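Furetti: README and data card

Hi, and welcome to Furetti. It's the tabletop planning stack I've been chipping away at for the two-arm cell, plus the recordings we use to test it. If you only want the recordings, skip down to "What's in the data". If you want to run the planner, keep reading, and please read the bit about cables before you file an issue.

What it does

Furetti takes a cluttered table and a short goal ("put the bun on the tray", that sort of thing) and works out which arm goes first, what has to be shifted out of the way, and when the other arm should hold still. It's three processes talking over a local socket:

furetti-see: segments the table and keeps a running list of objects
furetti-plan: picks an order of moves and hands out arm time
furetti-go: turns moves into joint trajectories and watches for trouble

You can run any of them alone. I do most of my planner work at home with furetti-see replaying a log, and it behaves the same as it does on the real cell (well, it's faster, and there's no estop to reach for).

Why the kitchen set

We started with plain blocks, and the planner looked brilliant on blocks. Then Sølve brought in a big tub of toy kitchen gear and it fell over in an afternoon! Handles were the main culprit. A frying pan takes up far more room than its round part suggests, and the old collision model just drew a cylinder and hoped. The current one fits a separate capsule to anything long and skinny poking out of an object, so handles get their own clearance. Pots and pans are much happier now.
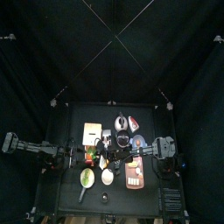 Solveig Moen
Planning and tooling, Hulness

The kettle and the iron sitting that close together at the back is a layout I'm fond of, in a grumpy sort of way. Both have white bodies, and older versions of furetti-see would happily merge them into one lumpy object with two grasp points. Same deal with anything pale parked next to something else pale. The fix was to weight depth edges more heavily than colour, which costs us a bit of speed. I reckon it's worth it.

About those cables

Cables are the thing I get asked about most. Furetti doesn't model them as objects. It treats anything it labels "cable" as a soft no-go area, so an arm can pass above it but won't close its fingers inside it. Small things underneath a cable get marked "maybe", and the planner leaves a "maybe" alone until it gets a cleaner look. You can turn this off with cable_caution: false in the config. Please don't do it on hardware.

Getting it running

Clone the repo, then from the top folder:

make deps
make build
./furetti replay logs/starter

You should see a list of objects, then a plan, then a lot of green text. If the text is yellow, your camera calibration file is missing and it's fallen back to the default, which is almost certainly wrong for your setup. Copy config/cell_default.yaml to config/cell_local.yaml and put your own numbers in.

For live use you'll also need Denosau, our arm driver wrapper. It lives in its own repo and has its own README – shorter than this one, you'll be pleased to hear. Start Denosau first. If you start it second, furetti-go sits there waiting without telling you why. I know. It's on the list.

What's in the data

There are 1,005 recorded runs, and 900 of them have been checked by hand. The rest have automatic labels only and live in a folder called unchecked, so don't train on that one and then write to me about the labels. Each run has:

colour frames from the head camera
joint positions for both arms
gripper open/close values
the goal, as plain text
the plan Furetti chose, and any replans

Camera frames are saved at 30 per second. Joint data comes in faster and has its own timestamps, so use the align script and save yourself a headache.

Known problems

The background is dark fabric in every run. Models trained on this set alone get confused by a bright room.
Dark objects on the black table are under-segmented, especially small ones out near the front.
Both arms wanting the middle at once still causes the odd standoff. The planner backs one off after a timeout, but it's slow and a bit embarrassing to watch.
Goal text was typed by two people with very different ideas about what counts as a bowl.

Changes

The May release broke the log format. Run tools/upgrade_logs on anything older than that. The current release adds the capsule handles, and closes issue 37 (left arm ignoring pause), which had been bugging Sølve for ages.

Contributing

Pull requests are welcome, tests even more so. Keep new planner options off by default, and attach a replay log to any bug report. Questions about the code come to me. Anything about Denosau or the Lindholm calibration scripts goes to Sølve Rønning.

Last updated 6 December 2025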